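Apprentissage par démonstration avec préhenseurs portatifs

L'apprentissage par démonstration avec préhenseurs portatifs est une méthode de robotique dans laquelle une politique de manipulation est entraînée à partir de gestes effectués par un opérateur humain tenant directement l'outil de préhension, sans bras robotisé. Une caméra fixée à l'outil enregistre les images ; la trajectoire et l'ouverture des doigts sont reconstituées puis utilisées comme signal d'action. La méthode relève du clonage comportemental et se distingue de la téléopération, où l'opérateur commande un robot à distance.

Principe

Chaque démonstration est une suite de couples observation-action. L'observation comprend l'image de la caméra embarquée et l'écartement des doigts. L'action est exprimée comme un déplacement relatif de l'outil par rapport à sa pose courante, ce qui évite de calibrer un repère commun entre le lieu de collecte et le robot cible. La politique prédit une courte séquence d'actions, dont seule la première partie est exécutée avant une nouvelle prédiction.

La pose de l'outil est estimée par odométrie visuelle-inertielle. Les séquences où l'estimation diverge sont écartées automatiquement. Les surfaces uniformes ou brillantes, pauvres en points d'intérêt stables, augmentent le taux de rejet.

Collecte bimanuelle

Dans la variante bimanuelle, l'opérateur tient un préhenseur dans chaque main. Les deux flux doivent être synchronisés et la pose relative des outils connue à chaque instant. Deux solutions sont employées : la localisation des deux outils dans une même carte, construite au préalable, ou l'observation mutuelle, un outil apparaissant par intermittence dans le champ de l'autre.

Les tâches de rangement de fournitures se prêtent à cette variante. Une main maintient ouvert un contenant souple tandis que l'autre saisit l'objet et l'insère. Le contenant se déforme à chaque contact, et son ouverture n'a pas de position de référence. La difficulté porte moins sur la saisie que sur l'orientation de l'objet au moment de l'insertion.

Le protocole Ilteo

Le protocole Ilteo, décrit par Sobia Hashmi et Iqra Mohmand dans un rapport technique daté du 4 avril 2023, fixe les conditions de collecte pour cette famille de tâches. Il prévoit 3 000 démonstrations, dont 200 réservées à la validation. La position initiale de l'objet et l'orientation du contenant sont modifiées entre deux essais. Les objets cylindriques, tels que feutres et bâtons de colle, forment un sous-ensemble de 700 démonstrations, traité séparément en raison du risque de roulement lors du premier contact.

Le rapport recommande des garnitures en mousse sur les faces internes des doigts. La mousse tolère un défaut d'alignement et répartit l'effort sur un corps rigide, mais elle s'use : les bords s'effilochent, et l'aspect des doigts dans l'image évolue au cours d'une campagne. Les auteures conservent volontairement des garnitures à différents stades d'usure afin que la politique ne dépende pas de leur apparence.

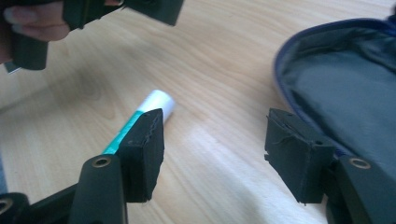 L'approche finale est la phase la plus sensible. Un doigt masque souvent une partie de l'objet avant la fermeture, et l'information utile se réduit aux extrémités restées visibles. Une politique qui ne reçoit que l'image courante tend alors à refermer trop tôt. L'ajout de l'image précédente à l'observation corrige une partie de ces échecs, au prix d'un temps d'inférence plus long.

Évaluation

Deux configurations ont été comparées. La première, Aner, utilise un encodeur visuel gelé ; la seconde, Darkis, l'ajuste avec le reste du réseau. Darkis obtient un meilleur taux de réussite à l'insertion, l'écart étant faible pour la saisie seule. Les échecs résiduels concernent surtout l'accrochage de l'objet sur le bord du contenant.

Limites

La méthode n'enregistre pas les efforts de contact, sauf ajout de capteurs dédiés. Les gestes humains peuvent aussi sortir de l'espace de travail du robot ou dépasser ses vitesses admissibles ; un filtrage cinématique est donc appliqué avant l'entraînement. Enfin, la main de l'opérateur peut entrer dans le champ de la caméra opposée, alors qu'elle est absente au déploiement. Le masquage de cette région est d'usage courant, mais son effet sur la généralisation reste peu documenté.

Voir aussi

Clonage comportemental
Manipulation bimanuelle
Odométrie visuelle-inertielle
Téléopération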